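Weather balloon payload, how long do batteries last up high?
Posted 2 Feb 2022

Planning a small ballon launch from Pesden in April, camera plus tracker, foam box. Payload has to stay under 500 g. Bench test indoors ran 6 hours no bother. But it'll be freezing up there. Do I need a heater? Or just more cells? First go at this so be gentle.
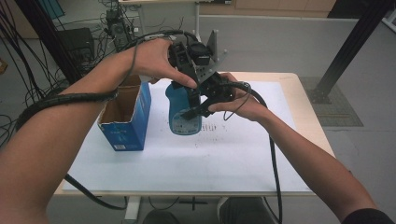
Two hands on the black gripper, white paper on the table

Pryor

Celeste Peixoto
No heater. Lithium AAs, not alkaline, alkalines give up in the cold. Tape them against the tracker so they share its warmth. We flew 2 trackers out of Orton, both still talking on landing. Put the whole lot in the freezer overnight with the lid on, then see what's left. If you've got 80% of the bench time you're fine. Oh and check the tracker's gps works above airliner height, plenty just stop. Sort your launch permission early too, takes ages.

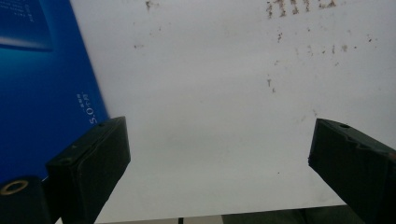

Blue box and the pale surface, brown specks towards the top

Jesitz
what Celeste said. hand warmers are useless btw, they need air

Pryor
Thanks both. Freezer tonight, will report back if theres room next to the peas.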